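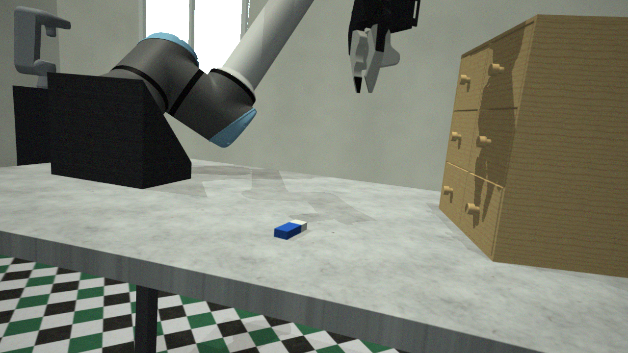

Havonico Taproom and Kitchen
Staff and Partners Meeting, April 5, 2018

Opened at 3 with coffee and a full tray of the new garlic knots (gone before the first item!).

1. Minutes of the last meeting
Approved with one fix: the cheese order goes through Schwaiger, and the old supplier is closed out.

2. Lunch deal
What a month! We sold 182 lunch vouchers and 133 have been used so far. Plenty of tables stayed for dessert, and the kitchen kept up beautifully, even on the day the second fryer quit. Agreed to run the deal again in June with the same price and a slightly shorter menu, so the meatball sub comes off and the chicken grinder stays.

3. Summer menu tasting
Everybody loved the peach and arugula salad. The smoked corn chowder was a hit too, though it needs less salt and a smaller bowl. The Brinditia pizza (fennel sausage, roasted peppers, lots of basil) goes on the menu as is, no changes, hooray.
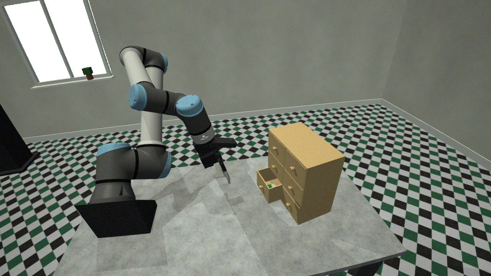
Ashley Marsden asked whether the Brinditia could also come in a personal size for lunch, as people keep wanting to try it without committing to a whole pie. Agreed, and the kitchen will cost it out.

4. Patio
Permit is in. Millon will deliver the umbrellas, and the string lights go up the same week.

5. Any other business
Trivia night needs a new host. Extra aprons are on order.

Next meeting: same time, after the June menu is printed.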